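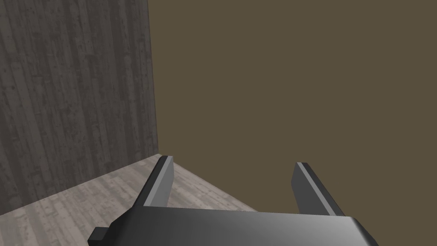

Baptiste Barbier wants to know whether Womico comes with a real robot. It does not. For 199 a month you get a simulated one, which has never yet fallen down anybody's stairs.

Last updated: February

Search Plirdale products

Womico is our rehearsal house for robot software. The Home pack has 38 layouts and 6 robot bodies, with wrist and body views — corridors, doors, furniture and plumbing fixtures included. Wall finishes can be swapped, should your robot have opinions about gray wood.

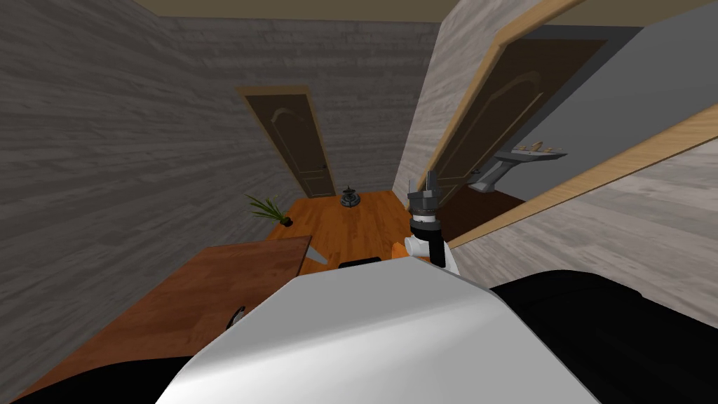 Does it run on a laptop, asks a buyer at Fidwood, who had clearly met our last release. Yes, one room at a time. The full pack holds over 3960 starting positions and would like a proper workstation, please.

Updates ship on Saturday. Sinks do not supply water.

We use cookies to remember your cart. Accept / Manage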